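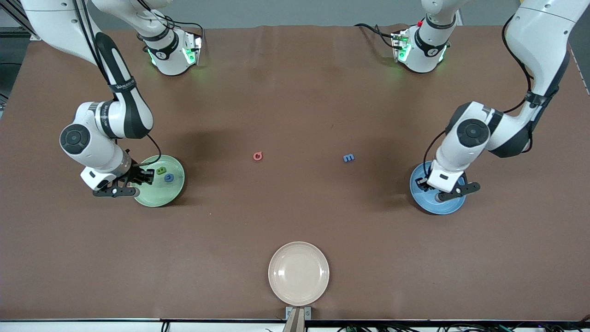

Ticket: brown table covering, wrinkles along far edge
Site: Oltstead, 2nd floor room
Opened: 2019-10-20
Status: open, waiting on supplier
Priority: low, was medium

Problem
Covering on the big table won't lie flat. Slight wrinkles along the far edge, wall side. Rest of it ok as far as I can tell. Plates sit fine in the middle (the light green and the blue one both), gets annoying once you set one near the back, it rocks.

Covering is the matte reddish brown from Kendard, ordered in March with the plates. Cut from the roll, 70 inch width. Not glued, only tucked at the rim.

Tried so far

1. Pulled it from the front rim. Wrinkles went, came back by next morning. Front tuck also slipped so had to redo that.

2. Unrolled it face down overnight with books on it. Helped the curl at the corners, did nothing for the far edge.

3. Hair dryer on low, 15 minutes, smoothing with a dish towel. Better. Not gone. Do NOT use high, there's a shiny patch on the offcut where I tested it.

4. Double sided tape, back edge only. Held for a while then let go at one end. Suspect dust off the wall, didnt wipe first. My fault.

5. Wiped back edge with rubbing alcohol, let dry, new tape. Holding so far but wrinkle is taped in now instead of taped out. Need to lift and redo with a second person pulling.

Notes
Same covering on the Clermont table, no trouble there. That table is shorter and they've got the clamps. Asked if we can borrow 2, no answer yet.

Plates: one of the green ones rocks on the flat part too so that one is the plate, seperate issue. Put it at the bottom of the stack for now. Don't log it under this ticket.

Benmoussa quoted for a thicker mat, no roll so no curl. 600 for the full top incl. cutting. Too much for a wrinkle imo. Leaving the quote in the folder.

Update
Kendard replied. They say let it relax flat for over 15 days before tucking the edges, we gave it one night. Also they say tuck the back first, then the front, we did it the other way round. Will send a replacement length if it still lifts after that, they want the order no. and the roll label. Label is probably in the recycling. Checking.

Next
Lift tape, back edge only
Wipe again, wall side too
Retuck back then front, two people
Keep plates toward the middle til then
Find roll label!!

Leave ticket open please. Last one got closed before the edge was even dry.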